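Toy rescue, one bowl at a time: a chat with Oduor Kirui
Nov 11, 2024

Oduor Kirui sorts donated toys out of his spare room. Caught him between loads, kettle on, phone going.

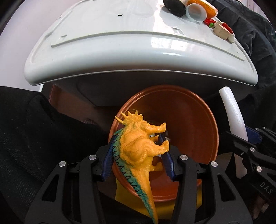
"People think it's all teddies," he says. "It's mostly dinosaurs. Dinosaurs and play food." He started in March with one box from a neighbour. Now he's at 115 boxes and the spare room is, his word, cooked.

How does he sort? Not by age, not by colour. By what a kid would tip out together. "Strawberry goes with carrot. Dinosaur goes in a bowl, a proper metal one, becuase it makes a good noise." He's firm on the bowl thing. Plastic tubs crack, he reckons, and the lids wander off.

Cleaning next. Warm water, a bit of dish soap, old toothbrush for the spikes and frills. Wooden bits get a wipe and that's it – soak them and they swell. Fuzzy things go in a pillowcase first, then the machine on gentle. "I lost a good rabbit before I learnt that."

His mate Washington Pacheco does the driving. Kiltow one week, Kowalczyk Street the next, wherever there's a playgroup asking. Last run was 59 toys in the one boot, plus a trike.

Anything he won't take? Batteries that have leaked. Jigsaws. "Had 50 pieces of a 55 piece puzzle once. Looked for the rest for two days. Never agian."

Favourites? He wouldn't pick, then did. Anything with horns.

Drop-offs are mornings only, side gate, and please tape the box shut.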